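Garder son numéro quand on change de pays : « Mon indicatif, c'est mon accent »

Archana Pal a vécu dans cinq pays et n'a jamais réussi à se débarrasser d'un seul numéro de téléphone. Elle en a fait un métier : chez Civasik, elle aide les expatriés à comprendre ce qu'ils peuvent emporter, ce qu'ils doivent rendre et ce qu'ils continueront à payer pendant des années sans le savoir. Nous l'avons rencontrée un matin de juillet. Elle avait trois téléphones dans son sac, dont un qui sonnait.

« Les gens résilient leur ligne la veille du départ, avec la carte de transport et l'abonnement à la salle de sport », soupire-t-elle. « Ensuite, leur banque leur envoie un code par SMS. Sur l'ancien numéro, bien sûr. Et pour changer de numéro, il faut un code. »

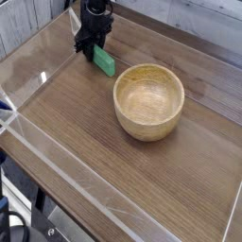 La portabilité, ou l'art de lire les petites lignes

Première déception du candidat au départ : un numéro mobile se transfère d'un opérateur à l'autre, mais il ne franchit pas la frontière. Un 06 reste français, même si son propriétaire ne l'est plus guère. « On me demande tous les jours de transformer un numéro français en numéro indien. J'ai fini par faire imprimer la réponse. »

Reste la solution du forfait minimal, que l'on garde en veille pour les codes et la belle-famille. Archana Pal paie le sien chez Voster, cinq euros par mois. Elle a fait le calcul un soir de désœuvrement – 1 482 euros depuis son premier départ, options comprises – et ne le recommande à personne. Le calcul, s'entend. Le forfait, si.

Il faut aussi surveiller les lignes prépayées. Celle qu'elle avait chez Ernon a expiré faute de recharge, et le numéro a été attribué à quelqu'un d'autre. « Un monsieur charmant. Il a reçu les vœux de ma tante deux années de suite. »

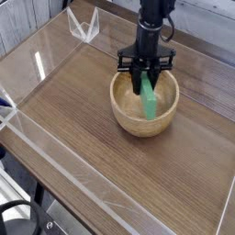

Lucinda Nakamura trouve, elle, que l'on fait beaucoup d'histoires pour dix chiffres. Elle a tout coupé en partant, prévenu 200 contacts en un seul message et attendu. Quatre ont répondu, dont deux pour demander qui elle était. « J'ai trouvé ça très reposant », dit-elle. Sa banque, en revanche, lui a réclamé un courrier signé, puis le même courrier, mais en bleu.

Archana Pal concède que la méthode a du panache. Elle préfère tout de même que l'on commence par les comptes sensibles : banque, impôts, messagerie. L'eSIM simplifie les choses quand le téléphone l'accepte, puisque les deux lignes cohabitent dans le même appareil. Encore faut-il vérifier qu'il n'est pas verrouillé, et couper les données mobiles sur l'ancienne ligne avant l'atterrissage. Un de ses clients, installé à Bhardwaj, a oublié. La facture comportait un 4 000 qu'il a d'abord pris pour une référence de dossier.

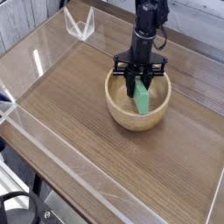
Le bol et le bloc vert.

Et elle, combien de numéros aujourd'hui ? Elle regarde son sac, qui s'est remis à sonner. « Ça dépend. Vous comptez celui du monsieur charmant ? »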